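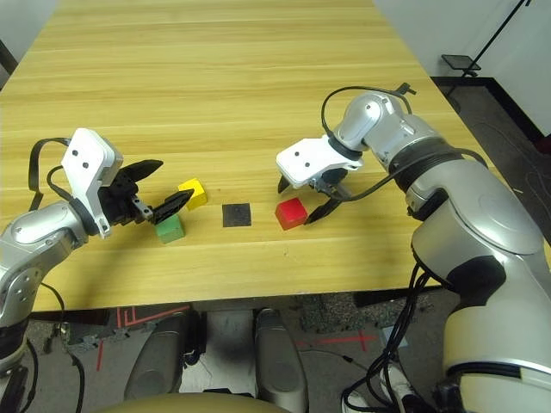
From: Tarek Farouk
To: teleop-users
Date: 18/11/2022
Subject: Re: [teleop-users] Stacking demos: how do you handle the release?

Replying in line. I cut the part about the network setup, which Bowen answered already.

> We are collecting block stacking by remote control, two arms, one
> operator. The replays look fine until the last block. When the
> operator opens the hand, the top block often shifts and the policy
> has picked up the same habit. Do you open fast or slow?

Slow, and we stop the arm first. Our operators used to open the hand while they were still moving down a little. You don't notice it when you are holding the controllers because your own hand is settling at the same time. In the logs it is easy to see: the height of the wrist is still changing when the grip command starts to change. We now ask people to come down, stop, count to one in their head, open, stop again, and only then lift straight up.

The second stop matters as much as the first. If the operator lifts as soon as the fingers start to open, one finger can still be touching and it drags the top block along. The finger that drags is usually the one on the side the operator can't see well from the head camera. Get them to look at the wrist view for this part.

> Do you keep the pauses in the data or trim them? Our trainer person
> wants them out.

We keep them. Drelholm trimmed theirs in May and we borrowed their script for a while. With the pauses gone, the trained policy went down and opened in one motion, which was the thing we had been trying to get rid of. We do trim the start of each episode, where the operator is getting comfortable and the arms are just hanging in place. Anything longer than that at the start teaches the robot to wait.

If your trainer is worried about the robot freezing in the middle of a task, look at where the long pauses are. Ours were nearly all before the first grasp, when the operator hadn't decided which arm to use. We fixed that by telling them the order before they start recording. Red goes down first, then green, then yellow on top, the same in every episode of that set. The arm is whichever one is nearer to the block. Red on the right means right arm, and so on.

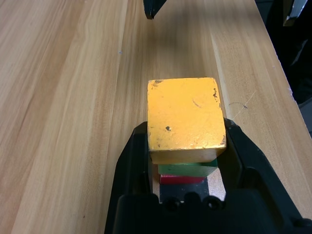

The fingers should close on the middle of the side faces and stay level. If the block goes in at an angle, let go and take it again while it is still on the table. Don't try to straighten it over the stack. We allow one regrasp per block, and the episode is kept. Two regrasps on the same block and we throw the episode away.

> How many episodes did you need before it was worth training?

We trained the first time at 70 and it was not worth it. It could reach for a block and close on it, but placing was poor. At 363 it was usable for two blocks. The set we use now has 648 episodes in it, out of 1305 recorded. That sounds like a lot of waste, and some of it was. Most of what we dropped came from before we had written rules, when each operator stacked in their own way. One placed from high up, one slid the block in from the side. Either one can be learned, but mixed together they gave us an arm that started one way and finished the other.

If I did it again I would write the rules on one page first, have every operator do ten practice runs, and delete the practice runs.

> Do you randomize the start positions?

Yes, but by hand, and with limits. The person resetting the table moves the blocks to new spots and turns them a little. We keep them within reach of at least one arm without the operator having to twist the wrist all the way around. Don't let the operator do the reset for their own run. They put the blocks where they like them without meaning to. I looked at the start frames from one long session and the green block had hardly moved all afternoon.

> Are you using the Merkby fingers or the stock ones?

Stock. We tried the Merkby ones at the Nallska site. They hold better, but they are wider at the tip and it was harder to get down beside a block when another one was close. For pouring or for handles I would use them. For small blocks, stay with what you have.

One more thing you didn't ask about. Check your grip value at the end of each episode. We had a week where the controller trigger was not returning all the way, so the logs showed the hand never fully open. The video looked normal. The policy learned to stop at that width and then bumped the next block on the way down. A check at save time takes care of it, and I can send you ours if you want it. It's short and needs only the joint log.

Tarek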